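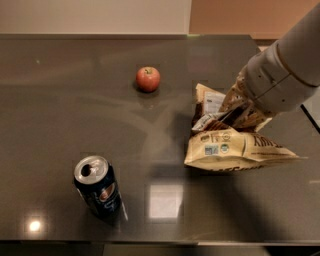
What happens to a snack when you have finished it?

Think about a small snack: an apple, a canned drink and something crunchy from a bag. It does not take long to eat. What is left over is a core, an empty can and an empty bag, and each of them needs to go to a different place.

The apple

An apple is the easiest. It comes in its own wrapping, the skin, and you can eat that too. The core and the stem are food waste. If your family or school has a compost heap, put them there. Worms, woodlice and tiny living things called microbes will break them down. After some months they become dark, crumbly compost that helps new plants to grow.

The can

Drink cans like the blue one are made of aluminium. This is a light metal that can be melted and used again many times. At the recycling plant, cans are squashed into blocks and shredded. The paint is burned off, and the metal is melted in a very hot furnace. Then it is rolled into thin sheets, ready to make new cans.

Tip out the last drops before you put a can in the recycling. Keep your fingers away from the opening, as the edge can be sharp.

The bag

Many snack bags are silver on the inside. That is a very thin layer of metal joined to plastic. It keeps out air and light, so the food inside stays crisp for longer. The two layers are hard to pull apart, so lots of places cannot recycle these bags with other plastic. Look for the small print on the packet, or ask a grown-up what the rules are where you live.

Try the scrunch test

1. Make sure the bag is empty.
2. Scrunch it into a ball in your hand.
3. Open your hand and count to 12.

If it springs open, it is probably plastic with a shiny coating. If it stays in a ball, it may be foil.

Words to know

Compost: rotted plant material that is good for soil.
Furnace: a very hot oven for melting things.
Microbe: a living thing too small to see without a microscope.

Written by Dindo Enriquez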